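Vasetti Kids Resale: Questions About Sending In Clothes

What do you take?
Children's pants, skirts, jackets and overalls, sizes 2T to 12. No underwear or swimwear.

How many pieces can I send?
Up to 10 per bag. A second bag needs its own label.

Do I have to wash things first?
Yes. Wash and dry everything, and leave out fabric softener. Turn anything with a print inside out for the wash.

How should I fold jeans?
Lay them flat with the back facing up, smooth the legs, then bring one leg over the other. Fold up from the cuffs twice.
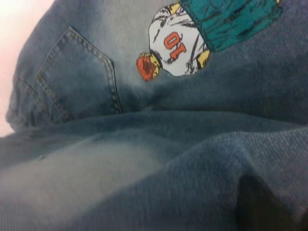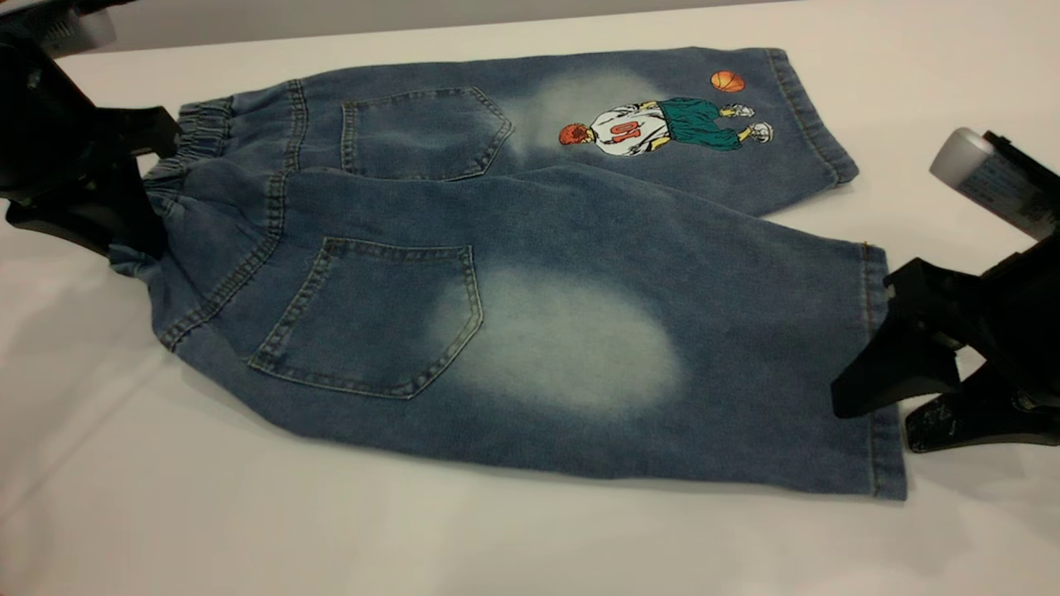
Printed or embroidered designs do not lower what we pay as long as they are whole. Cracked prints and loose threads do. Tell us on the slip what the design is, in a few words, so we can match the piece to your list. "Blue jeans, basketball player on leg" is enough. Faded patches that were part of the original wash do not need to be listed.

Do you take elastic waists?
Yes, if they still spring back when stretched.

When do I get paid?
Within 12 days of the bag being checked in. Store credit is posted within 72 hours.

What happens to pieces you turn down?
We mail them back for a flat fee or pass them on to Prilura. Mark your choice on the slip.

Who do I contact about a missing bag?
Bit-na Bae at the intake desk, extension 278.

Updated December 14, 2020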